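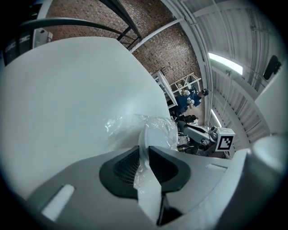

Packing and Wrapping / Film and Covers

Ticket 64: Clear wrap bunching along lower edge of white curved item
Site: Kindau, brick wall side
Status: Open
Priority: Low

Reported
Clear plastic wrap is crumpled along the bottom boundary of the white surface and hangs down from it in folds. A faint diagonal crease shows near the same edge. Not known whether the crease is in the surface itself or in a covering layer.

Log
09:30 Ticket received from Kindau. Assigned to Nesix packing desk.
10:19 Asked site for wrap width and supplier. Reply: Zunance film, 19 inch roll.
10:40 Checked ticket 21 (same film, flat panels). Closed with no fault found in the roll. Not applicable to curved items.
11:05 Advised site to leave the crease alone until the wrap is off. Do not use a blade near the surface.
11:30 Site asked if the loose wrap can be taped up. Answer: no tape on matte finishes.

Next steps
Remove wrap by hand, starting at the lower edge. Recheck crease under the ceiling light. If still present, move ticket to Surface Damage. If gone, rewrap with 30 inch film and close.

Waiting on: site, Saturday shift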